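踵から減る靴、つま先から減る靴

マルテルヴィルの駅前から坂を下りきったところに、靴修理の店「ゲラティ」がある。間口は狭く、入るとすぐカウンターで、その奥が作業場になっている。店主は日本の出身で、前の持ち主から店を引き継いで12年になる。看板の名前は前の持ち主のものをそのまま使っている。

話を聞いたのは2022年1月17日の午後、店が昼の休みを終えたあとだった。途中で客が二人来て、そのたびに話は止まった。

「1月は忙しいです。雪と塩でやられた靴が来ますから。12月は皆さん、まだ履いてるんですよ。年が明けて、白いのが浮いてきて、そこで持ってくる」

白いのとは、道にまく塩が革に染みこんで、乾いたときに表面に出てくる跡のことだ。店主によれば、客の多くはこれを靴クリームで隠そうとする。

「クリームを塗る前に塩を抜かないと駄目です。水で薄めた酢を布に含ませて、軽く拭く。一度で抜けなければ、乾かしてからもう一度やる。こすると革が毛羽立つので、押さえる感じですね。乾かすときは暖炉や暖房のそばに置かない。これは毎年言ってます。毎年言っても、ひびの入った靴が毎年来ます」

ひびは直るのかと聞くと、店主は首を横に振った。

「埋めることはできます。色も合わせられる。でも曲がるところのひびは、また開きます。それは受けるときに言います。言ったうえで、それでもと言われたらやります」

修理を始めたのは日本にいたころで、最初は駅ビルの中の修理店に勤めていた。踵のゴムの交換と合鍵の店で、待っている客の前で作業をする。一足にかけられる時間は短かった。

「あそこで覚えたのは速さです。速さは今でも役に立ってます。ただ、底を全部はがして縫い直すような仕事は、あの店では受けられなかった。工場に送るんです。送って、戻ってきたものを渡すだけ。自分でやりたいと思うようになって、こっちの学校に来ました」

学校というのは、オルトベルグにある靴作りの専門学校のことである。当時は課程が二年あり、一年目は紳士靴を一から作り、二年目で修理を選んだ。同じ学年で修理を選んだ学生は少なかったという。

「作るほうが人気です。当たり前ですけど。修理は人の作ったものを開ける仕事なので、開けてみるまでわからない。中底が紙だったり、釘が余計に打ってあったり。私はそっちのほうが面白かった。作った人の癖が見えるんです」

卒業後、この店の前の持ち主のところで働いた。教え方はそっけなかった。見ていろと言われ、見ていると、今度は手を動かせと言われた。革を漉く包丁の研ぎ方だけは何度もやり直しをさせられた。

「夕方になると、研いだ包丁で紙を切るんです。引っかかると、次の日も研ぎからです。半年はそれをやりました。今は自分ひとりなので誰も見ませんけど、紙は切ってます」

前の持ち主が店をたたむと言い出したとき、店主はすぐには返事をしなかった。家賃のことがあり、古いミシンの具合もよくなかった。引き継ぐ条件は、機械と在庫をまとめて買い取ること、それから預かったままの靴を処分しないことだったという。

「取りに来ない靴が棚にずっとあったんです。古いのは札の字も薄くなっていて。最初の冬に電話をかけました。つながる番号は少なかったです。引っ越していたり、亡くなっていたり。ある家では、娘さんが来て、お父さんの靴を持って帰られました。代金は前の持ち主が受け取っていたのかどうか、わからなかったので、いただきませんでした」

預かりの札には今も紙を使う。番号は前の持ち主の時代からの通しではなく、引き継いだときに1に戻した。この日の朝に受けた靴は3195番だった。茶色の編み上げ靴で、踵と、右だけほどけた縫い目の直しである。

「パソコンにしないのかとよく聞かれます。札は靴に結べるので。濡れた靴でも結べる紙があるんですよ。ミラフの荷札です。あれが店になくなると困る」

靴底の減り方には、その人の歩き方が出る。店主は受け取った靴をまず裏返し、左右を並べて置く。踵の外側が減るのはごく普通で、内側が減っている場合は、靴の幅が足に合っていないことを疑う。つま先が先に減るのは、新しい革底の靴か、坂の多いところに住む人に多いと店主は言う。

「この町は坂ですから、つま先は多いです。だから革底の靴を買った人には、履く前に持ってきてくださいと言います。つま先に金具かゴムを付けるだけで、ずいぶん違います。でも買ったばかりの靴に手を入れるのは嫌だという気持ちもわかる。そういう人には、減って縫い糸が出る前に来てください、と」

縫い糸が切れると、底を替えるときに手間が増える。ウェルトと呼ばれる細い革の帯まで削れてしまえば、それも替えることになり、料金は倍近くになる。店ではその境目を見せるために、半分に切った古い靴をカウンターに置いている。客が説明を聞きながら指でさわるので、切り口は黒く光っている。
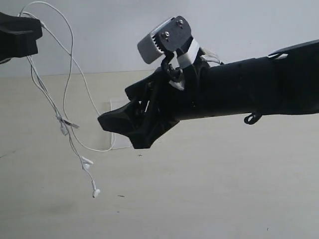 踵のゴムは、どのくらい減ったら替えるのがよいのか。

「ゴムの下に積んである革が見える前です。ゴムの厚みが半分を切ったら、持ってきてもらっていい。積み革まで削れると、そこを足してからゴムを付けるので、日数も料金も余分にかかります」

料金は壁に貼ってあるが、書いてあるのは踵の交換と、底の半分を張り替える修理、それにファスナーの交換だけである。あとは見てから決める。見積もりに納得できない客には、そのまま持ち帰ってもらう。

断る修理もある。合成皮革の表面がはがれてきた靴、底の素材が粉のように崩れはじめた靴は、受けても長くはもたない。登山靴の持ち込みには特に気をつけるという。

「見た目がきれいでも、しまってある間に底が傷んでいることがあります。指で押して、戻りが悪いものは、山に履いていかないでくださいと言います。底を替えられる作りなら替えます。替えられないものは、お断りします。がっかりされますけど、山の途中で取れるよりいい」

靴を長く履くためのこつを尋ねると、店主は少し考えてから、紐をほどいて脱ぐことだと答えた。

「手入れの道具の話を期待されるんですけど、まずそれです。紐を結んだまま、反対の足で踵を踏んで脱ぐ。履くときは指を突っこんで押しこむ。それで踵の内側の芯が折れます。芯が折れた靴は、直すと高い。靴べらは何でもいいです。スプーンの柄でもいいですよ、曲がりますけど」

もうひとつ挙げたのは、続けて同じ靴を履かないことだった。一日履いたら次の日は休ませる。木の型を入れるなら、脱いですぐではなく、少し置いてから入れる。新聞紙を詰める場合は、湿ったら取り替える。詰めたまま忘れると、かえってかびる。

クリームについては、塗りすぎが多いという。

「米粒くらいで片足いけます。瓶に布を入れてぐるっと取る人がいますけど、あれは多い。多いと表面に残って、ほこりを抱きこみます。月に一度で十分です。ブラシは毎回かけてください。かけるだけなら時間もかからないので」

店の仕事で、店主がいちばん気をつかうのは色だという。革の色は、同じ茶色でも窓際で見たときと電灯の下で見たときで違う。染料を合わせるのは午前中と決めていて、曇りの日が続くと、染め直しの靴だけが棚にたまっていく。

「急いでいる人には、天気次第ですと言います。冗談だと思われて、笑われますね。一度、電灯の下で合わせて失敗したことがあるんです。左右でほんの少し違った。お客さんは気づかなかったんですが、こちらは歩いて出ていくのを見ていて、わかるんです。呼び戻して、やり直しました」

後継ぎのことも聞いた。この数年、オルトベルグの学校から実習の学生を春に受け入れている。ひと月ほどいて、踵の交換を一人でできるようになって帰っていく。店に残りたいと言った学生もいたが、二人分の給料は出せなかった。

「土曜だけでもと思ったんですけど、それだと向こうが暮らせない。今はその人、別の町で鞄の修理をしています。たまに金具のことで電話がかかってきます。鞄の金具は私より詳しいくらいで、こっちから聞くこともあります」

四時を過ぎて、編み上げ靴の客が、片方の中敷きを家に忘れていたと言って届けに来た。店主は受け取って札の番号を見、同じ番号を中敷きの裏に鉛筆で書いた。仕上がりは来週の予定だという。客が、急がないと言って出ていくと、店主はミシンの前に戻り、針に糸を通した。

「糸は亜麻です。蝋を引いてから使います。冬は蝋が硬いので、手で少し温めてから」

店は夕方六時に閉まる。修理の受け付けは五時半まで、合鍵は作っていない。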